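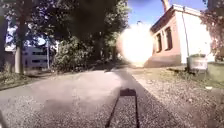

Åsmund Ljungberg wrote in to say that I'm being sentimental, that a path is a path, and if the town can save money by not cutting back and tending the trees along it then the town should take the trees out and be done. Fewer roots under the asphalt. Fewer leaves in the drains. He walks fast, he says, and doesn't need shade.

Fine. Some of us don't walk fast.

I've been meaning to write this since the budget papers came out and now I've got one evening to do it, so forgive the order. The plan, if you missed it, is to take out 61 mature trees along the Nygård path between the school and the shops and put in 285 young ones "at suitable locations elsewhere." Elsewhere is doing a lot of work. I asked where. The answer was the new lots out by the Lukent warehouse, which already has a big lawn that gets mowed and looked at from cars.

So more trees on paper. Less shade where people walk.

And that's my whole complaint really. We count trees like coins, one in, one out, and a skinny thing with a stake and a rubber tie counts the same as something that was planted before my mother was born. It isn't the same. Go stand under one in July. Then stand under the other. You'll get it in ten seconds.

The cost argument. I've read it twice. Repairs to the asphalt where the roots lift it, plus pruning, plus sweeping. OK, real money, I'm not going to pretend its free. But the same papers have us paying Prukell for a shade sail over the playground, because the playground is too hot, because we took out the trees there four years ago. The sail comes down every winter and goes back up every spring and somebody gets paid both times. Nowhere in the report are those two lines put side by side. They're on diferent pages, different departments.

Then there's who uses the path. The traffic count says 700 people on an ordinary weekday, and I believe it. Kids mostly, before eight. After that it's strollers, and people going to the clinic, and the older folks from the Lulo apartments who go down for groceries around ten in the morning and come back up with bags. I go with my aunt sometimes. She plans the walk by shade. Stops at the bend, gets her breath, goes on to the next patch. Take away the trees and she doesn't walk slower – she stays home. Or she calls me and I drive her, and then there's one more car in the lot that everyone complains is full.

No one measures that. A trip somebody didn't take doesn't show up in a count.

I drove a delivery route for a while, years back, and I'd say the thing I noticed most was that you could tell which streets had people out on them before you turned the corner. Old trees, people. No trees, garage doors. Not science. But I'd trust it over the drawing in the report, which has a woman in a sun hat jogging past a planter.

To be fair to Åsmund, he's right about the drains. They do clog, the low end by the underpass is a mess in November, and telling a person with wet socks about the beauty of maples is no help. So sweep it more. Or fix the grate, which has been bent since forever. Also a few of the trees are sick, the arborist's list marks them, and I'm not chaining myself to a dead one. Take those. Replant right there, same spot, and water them, because last time we didn't and half of them died and that went down as a success since they'd been planted.

What I'd like is for the council to hold off on the rest until somebody walks it with them at noon in August. Both ways. With groceries.

There's a petition at the library desk and another at the bakery. Someone is trying for 4000 names which seems high to me for a town this size, but sign it anyway. Or write to the parks office yourself, short is fine, they do read them. Say which path you use and what time of day. Comments are due before the January meeting, and I'm told the item comes up late, after parking, so bring a sandwich.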